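Zenen publishes results of its gripper finger comparison for small two-arm cells

STANDHAM, September - Zenen, a supplier of parts for table-size robot cells, has today published the results of a comparison between three types of gripper finger. The tests were made at the company's workshop in Standham and they answer a question which customers send to us very often: which finger should be chosen when two arms must work on the same small part?

The comparison included the Lorente finger, which has a narrow tip, the Pladness finger, which is wider and has a soft pad, and the standard finger that Zenen has delivered until now. Every type was tested with the same controller and the same software settings. In total 579 trials were recorded, and each trial was given a limit of 52 seconds.

The task was to pick up toy building bricks and join them between the two arms. Bricks are cheap and easy to replace, and they show small errors very clearly. If a finger holds the brick at a wrong angle, the studs do not meet and the trial is counted as failed.

Building bricks between the two arms, and the views from the wrist cameras:
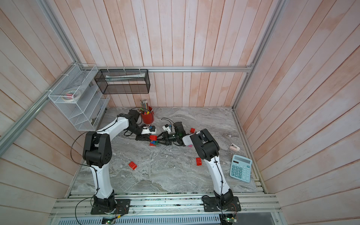
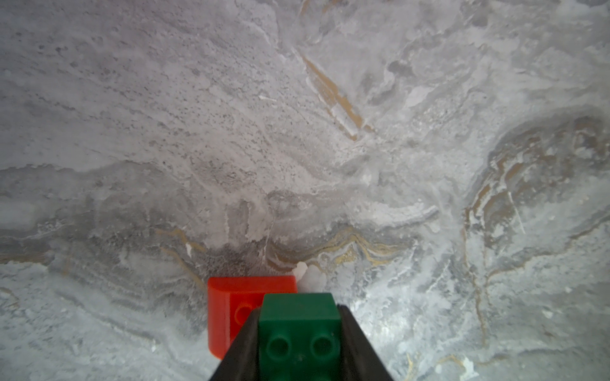
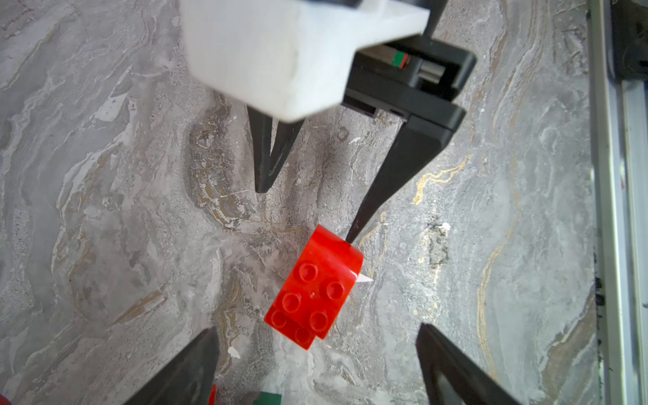 The narrow Lorente finger had the best result when bricks were lying close together, as its tip needs little free space. The Pladness finger was slower to come into position, but it lost fewer bricks during the joining. The standard finger stayed between the two in most trials. It had its greatest difficulty with bricks that lay at an angle to the arm, and we will change its shape for this reason.

The position of the wrist camera was also studied. With a wide finger, the camera loses sight of the lower brick in the last moment before contact. Moving the camera 15 millimetres to the side corrected this in most cases, but the cable then needs a longer loop so that it does not pull when the wrist turns. Zenen will offer a changed camera bracket together with the new fingers.

The company wishes to say clearly that these results are for light and rigid parts only. Soft parts and bags were not tested. A second comparison, with two controllers and the same set of fingers, is being prepared in Standham.

The full table of results can be requested from the Zenen sales office free of charge. Customers who already use the standard finger can order a trial set of both other types - the mounting screws are the same, and no change in the controller is needed.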